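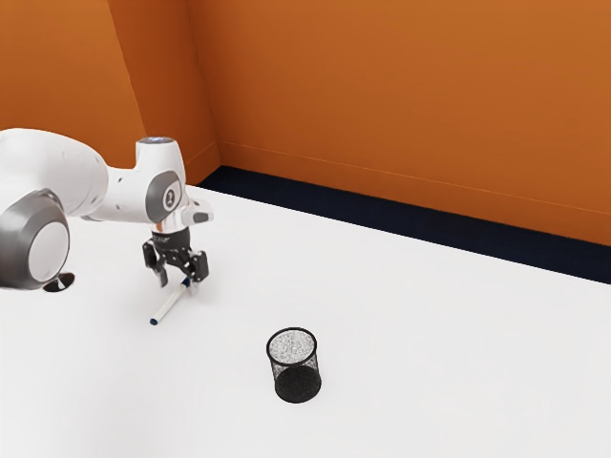 Search this site Go

Ga-eun Chae mixed the new Floltico record, "Dundemine," in 11 days, most of them at Kelus, the studio she shares with producer Hye-jin Byun. The album has eight tracks and no guest vocals.

Chae said the low end took the most work. The bass parts were played on a synth and doubled on an electric bass, and the two drifted in and out of phase.

"I lined them up by ear, then cut everything below 33 hertz," she said. "The kick sits above the bass on every song except 'Ha.' There it's the other way around."

Vocals were recorded with one microphone and very little compression on the way in. Chae rode the level by hand afterward. She cut a narrow band near 1,000 hertz on the lead, where singer Jin-sol Geum's voice tends to get hard on loud notes.

"Jin-sol sings close to the mic and moves a lot," Chae said. "A compressor hears that as a mistake. I wanted to keep some of it."

Byun, who programmed the drums, asked for a drier snare late in the process. Chae took the plate reverb off and left a short room sound in its place. "It changed the tempo of the song to my ear, though the number was the same," Byun said.

The streaming master is quieter than the band's last release. A separate vinyl cut is planned for December, with the sides split after "Ha."

Contact | Copyright | Back to top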